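Home | Worktops | Tables | Samples | Care | Contact

Pellasis grey worktop, matt finish

Pellasis is our mineral worktop for kitchens, workshops and utility rooms. We make it in one colour, a middle grey, and in one finish, matt. Many customers ask us for a surface which is calm to look at and does not shine under a lamp, and this is the one we send them first.

The top is sold in one length, 182 cm, and it is 3 cm thick. It can be ordered alone or together with the Skendeo frame, which has adjustable feet and is delivered flat. If you have already a base cabinet, please measure it in two places before you order - old walls are seldom straight.
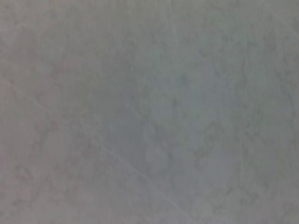 Colour is mixed by hand for every batch, so two tops will never be fully the same. The grey goes from a cooler, bluish tone to one with a little warmth in it, and the change between them is soft and cloudy, without a sharp border. Darker patches with a smudged look are part of the character of the material, and we do not accept them as a reason for return. A thin pale line can also be met in the surface. If you have a doubt about a line on your own top, pass a fingernail across it and write to us what you feel. For two tops side by side, please tell us when ordering and we will choose them from the same batch.

Care is simple. Wipe with a soft cloth and mild soap, then dry. Do not use scouring powder, vinegar or lemon. Put a board under the knife and a mat under hot pots. Once a year we advise a thin coat of Ondia wax, left for one night and rubbed with a dry cloth. A tin of 100 ml is packed with each top.

A sample piece can be ordered from the samples page. Its tone will be near to the full top, but it is too small to show all the clouding.

Delivery takes 26 working days and is made by two persons to the ground floor. Orders for October are now open.

Contact: Palaniappan Surfaces, sales office and showroom | © Palaniappan Surfaces, all rights reserved | Back to top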